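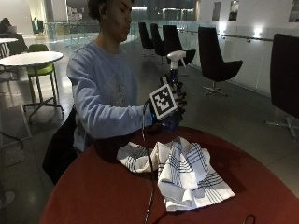 Reading time: 2 min

Week 6 notes — gout and uric acid
Instructor: Witold Makowska

Quick recap first. Last week = thyroid. Won't come back to it until the review session in July.

What gout is
Arthritis caused by crystals. Uric acid in the blood gets too high, forms needle-shaped urate crystals, crystals settle in a joint. Immune system attacks them. Result: red, hot, swollen joint, very painful. Big toe is the classic spot, but also ankle, knee, wrist, fingers.

Attacks often start at night. Person wakes at 2 a.m. and can't stand the bedsheet on the foot. Untreated, most flares settle in a week or two, then nothing for months. People assume it's gone. It isn't — crystals can stay in the joint the whole time.

Where uric acid comes from
Body breaks down purines. Some from food, most from our own cells. Kidneys clear the larger share, gut does the rest. In most patients the trouble is on the kidney side, not enough going out. Diet matters but patients get blamed for it way more than they should.

Raises risk:
Family history
Kidney disease
High blood pressure, extra weight
Diuretics (water pills), low-dose aspirin
Beer and liquor, sugary drinks, organ meats, some shellfish
Being male; in women risk goes up after menopause

Diagnosis
Best test is fluid drawn from the joint and looked at under a polarizing microscope. Urate crystals are negatively birefringent — know this term. Blood uric acid helps but can read normal durring a flare, so a normal number does not rule gout out. Always think about infection in a single hot joint. Fever, sick-looking patient: don't wait.

Case for discussion (Brarov handout, page 50)
Man, 46, takes a water pill for blood pressure. Swollen right big toe since last night, no injury, no fever. Weight 87 kg. Had the same thing last spring, took a friend's leftover pills, got better. What do you ask him? What do you order? Which of his medicines would you look at with the prescriber?

Treatment, two separate jobs
1. Calm the flare. NSAIDs, colchicine or a steroid. Choice depends on kidneys, stomach, other meds. Start early. Ice and rest help.
2. Lower uric acid long term. Allopurinol is the usual first pick. Start low, go up slow, usual target under 6 mg/dL. Flares can get more common in the first months, so a low dose of colchicine or similar is often given along side. Tell patients this up front or they quit.

Already on allopurinol and a flare hits? Generally keep taking it. Comes up on the quiz every year.

Read the Dellummont chapter on crystals before lab, skip the section on pseudogout for now. Case answers go in the folder by 5 p.m., one per pair.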